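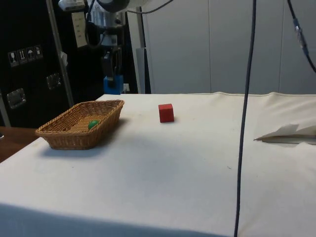 Search articles, topics Search

White Cotton, Hard Water: A Plant Manager on Graying

The Hostton laundry in Girkstead processes 3000 pieces of flat cotton linen on a normal weekday, most of it tablecloths for restaurants and rented halls. Its plant manager has spent 32 years in commercial laundering, the last nine of them at this site. We spoke in the office above the wash floor, mostly on one subject: why white cotton turns gray.

"People blame the detergent first," the manager said. "Usually it's the water, and then the loading. Detergent is third or fourth on my list."

Girkstead's supply is hard. Calcium and magnesium react with soap and some builders to form deposits that settle in the weave and hold soil there. The plant softens all incoming water and tests it at the start of each shift. In February a softener valve stuck partly open over a weekend, and 732 cloths went through before the Monday test showed the fault.

"You couldn't see it on one cloth. You could see it when you folded one of them next to a cloth from the week before. We rewashed the whole lot with an acid sour and got most of it back."

Loading is the second cause. The main line is a Van Dijk tunnel washer, and each compartment is set for a fixed dry weight. Overfilled, the linen moves as a block and the suspended soil goes back onto it. The manager keeps loads slightly under the rating.

"The sales people would like me to fill it. I've shown them the reflectance numbers — they've stopped asking."

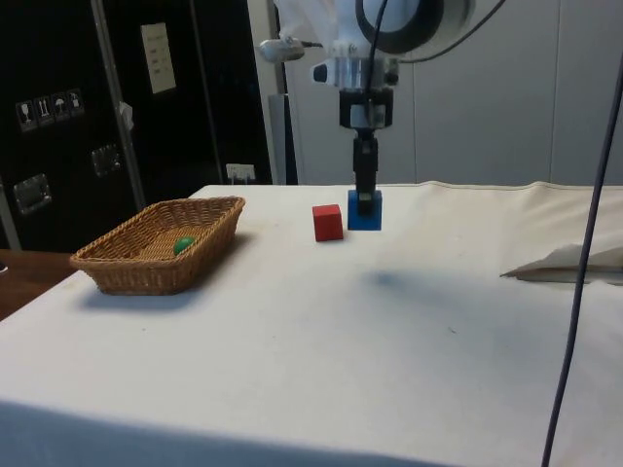 Wicker basket, green ball and red block on a white cloth.

On temperature, the manager is more relaxed than the older manuals. The plant dropped its main wash by several degrees when it changed to the Flisa enzyme program, and reflectance held steady. Grease is the exception. Cloths from steakhouses are sorted out and washed hotter, with a longer prewash.

Bleach gets a shorter answer. "Chlorine covers up a bad process. You get white linen and you get weak linen. If the rinse is poor, the residue turns yellow in the ironer and the customer thinks it's dirt."

The ironer also sets creases. A cloth that enters with uneven moisture leaves with faint waves that no amount of folding will hide, so the extraction press is checked daily. Seams dry slower than the field of the cloth and can pucker if the thread shrinks at a different rate.

We asked about service life. Hostton budgets for 34 months per cloth in regular circulation, after which it is cut down for napkins or sold as wiping cloth. Burns and candle wax retire more of them than wear does.

For anyone washing white cotton at home, the advice was brief. "Measure your water hardness. Test strips are cheap. Dose for the number on the strip, leave room in the drum, and run the extra rinse."

The plant's next purchase is a second softener, so that one can regenerate while the other runs. Delivery is expected before the summer wedding bookings start.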